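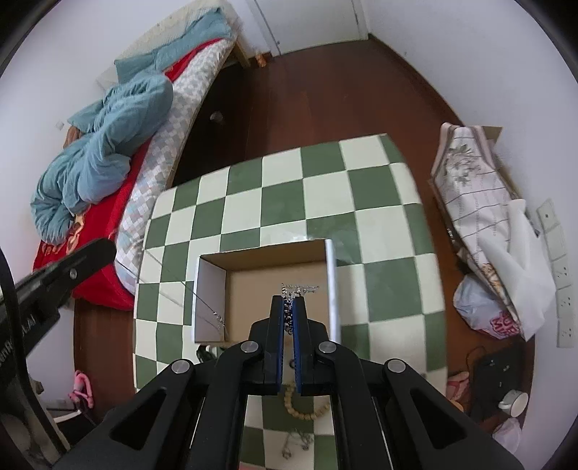 Hand-held gripper with a silver chain necklace over the open box, jewelry sorting task, bedroom site.

Progress report to the Dunstan fund, second period
Project: Merberg working rules for hand-held gripper recording in homes

Hi all,

This one is a bit longer than the last report because a lot happened between March and May, and most of it was good! The short version is that we have a full draft of the rules, people are using it, and two sections need more work than I promised you in the winter. I'll get to those.

First, the numbers you asked for. We logged 978 recordings this period, against 669 in the first one. Of the new batch, 564 went through the complete check under the draft rules (the rest were made before the check sheet was ready, so I've kept them in a separate folder and I'm not counting them toward the target). We're on budget, with a little left over from travel that I'd like to move to the review work. More on that at the end.

What's in the draft now

The section on small and tangly objects is the one I'm happiest with. Thin chains, strings of beads, cords, that kind of thing. In the first period everybody did these their own way, and when we tried to compare recordings it was a mess. One person called it a good pick when the fingers closed, another waited until the whole chain was clear of the table. The rule now says a pick counts when the item is off every surface and hanging from the fingers, and a place counts when the fingers are open and the item stays put. Dropped items stay in the recording and get marked as drops. I fought for that last bit, and I'm glad I did, because people had been quietly deleting them.

There's also a rule about tangles. If two pieces come up together, you mark it as a double and carry on. No stopping to pull them apart by hand halfway through. You can sort them out before the next run starts.

The home section took the most arguing. Tasuditz wanted every room tidied to the same standard before work begins, with bedding squared away and floors clear. I said no, and I'm sticking to it. We're paying for recordings from places where people live, and a bedroom with a duvet in a heap is a perfectly normal bedroom. So the draft only asks for a few things: a clear work surface apart from the task items, a safe place to stand, and nothing within view that the household wouldn't want a stranger to see. That means letters, pill bottles, screens, family photos. The person recording walks the room with the householder first and they both sign the sheet. It takes a few minutes and so far it's been painless.

Valuables got their own page. Jewelry used in a task has to be either supplied by us or signed for on the sheet, piece by piece, before and after. I'd like to say we thought of this ahead of time, but it came out of an awkward phone call in the first period where a householder couldn't find an earring (it was in the lining of a box, all fine in the end). After that I wrote the page in one evening.

What's behind

Cleaning and wear of the finger pads. I promised you a full section and what I have is half a page. We know the pads should be wiped between homes. We don't have a good rule for when to replace them, and I'd rather leave a gap than make up a figure. Furer is running pads to the point where they start slipping, and I should have their results by July.

The other one is lighting. We wrote a rule, tried it, and threw it out. It asked for a reading at the table before each run, and people either forgot or took it in the wrong spot. I'm now leaning toward a plain "all room lights on or all off, and note which one," which is much less fancy but might get followed.

How people are taking to it

Pretty well! The check sheet used to be four pages and took ages, and now it's one page and takes about 45 seconds once you know it. The main grumble is the wording on camera position, which I agree is clumsy. I've rewritten it twice and it still reads like a tax form. If anyone on your side is good with plain language, I would love an hour of their time.

Next period

Finish the pads section, settle lighting, and have someone from outside read the whole thing from start to finish. That's where I'd like the leftover travel money to go. Please let me know if you need a separate form for that or if a yes by email is enough. The draft and the blank check sheet are attached as usual, and the spending table is on the last page.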